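Home | News | Reviews | Forum | About

Borkix teaches robot arms to find things, provided the things wear labels

3/7/22

Stodordale software shop Borkix has put out Prostilix 16, the latest version of its perception and planning package for robot arms. It reads printed markers, works out where each part sits and plans a grasp, which spares the arm the embarrassment of recognizing anything by shape.
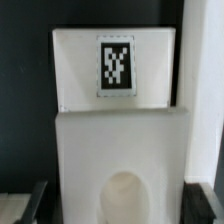
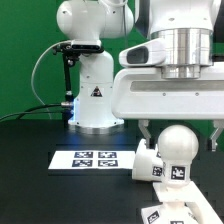
White parts with black-and-white markers at the gripper, in both shots.

The new planner checks up to 500 candidate grasps per part, against roughly 50 before – most of them, the release notes admit, bad. A license runs $400 a seat. Printer ink is extra.

Support for unlabeled parts was promised last November and is still "in progress."

Related
Gounder drops its free simulator tier
Calibration tools compared

Contact | Copyright | Back to top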